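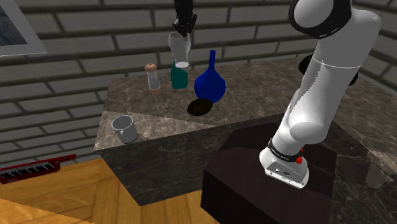 The Kistik was a floor-standing viewer for stereo photographs on glass, built in Godport in the last years of the 19th century and sold mostly to hotels, seaside piers and the better sort of dentist's waiting room. I've been collecting bits of information on it for a long time, so forgive me if I wander. The part people remember is the stand. Picture a boxy pedestal in dark brown wood with a flat, slightly glossy top, much like the one the white robotic arm is mounted on, then put a pair of eyepieces on it at chin height, and you've pretty much got a Kistik. All the glass slides lived inside the stand on a loop of chain, and you turned a brass crank on the right side to bring up the next one.

The maker was Inger Kárason, who had trained as a cabinetmaker and came to photography sideways (she was asked to build a cupboard for a portrait studio and got hooked on the stereo views they kept in the back room!). Her first viewer held only a few slides and jammed constantly. The version she finally sold carried 100 slides on the chain, and it took seven full turns of the crank to move from one picture to the next. That sounds slow, and it is slow – I've used one, and your arm knows about it by the end of the harbor series.

Lenses came from Kubiak, a small optical shop two streets over. Kubiak ground them in pairs and scratched a matching mark on the rims so they wouldn't get separated. If you're ever looking at a Kistik for sale, check those marks first. A mismatched pair gives you a headache within minutes, and plenty of viewers were patched together from broken ones later on. 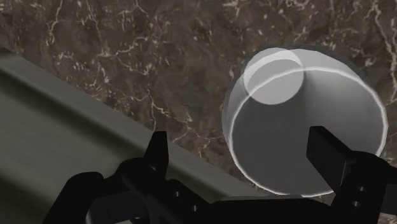

Light was the weak point. The early stands had a ground-glass window at the back and a mirror that tipped up to catch the sky, which was lovely in April and hopeless by four in the afternoon in winter. Owners added oil lamps of their own, and that's why so many surviving stands have a scorched patch on the back panel. A later model had a little tin lamp housing with a chimney. It fixed the brightness and made the whole thing smell of hot paraffin, and I'm told the dentists sent theirs back.

Slides were sold in sets. The harbor series is the most common, followed by alpine views and a rather odd set of bridges shot entirely from underneath. Kárason took very few of the pictures herself. She bought negatives from traveling photographers and had contact positives printed on glass, and the labels hardly ever name who stood behind the camera, so a lot of good work has gone uncredited. Hand-tinted slides turn up now and then. The blues hold up very well, the pinks much less so.

The workshop ledger lists 522 viewers, numbered from 1000 upward. Starting the serial numbers there was an old trick to make a new business look established, and it has fooled a good many auction catalogs. The number is stamped inside the door, on the hinge side, where you'll need a flashlight to read it.

Production ended when picture postcards got cheap and projected films started drawing the pier crowds away. The biggest group of Kistiks I know of is at the town museum in Hemomby, which keeps one in working order and lets visitors crank it in the mornings. The chain on theirs is a replacement, and the slides are copies. The originals are stored upright in padded boxes, and you can ask to see them if you write ahead.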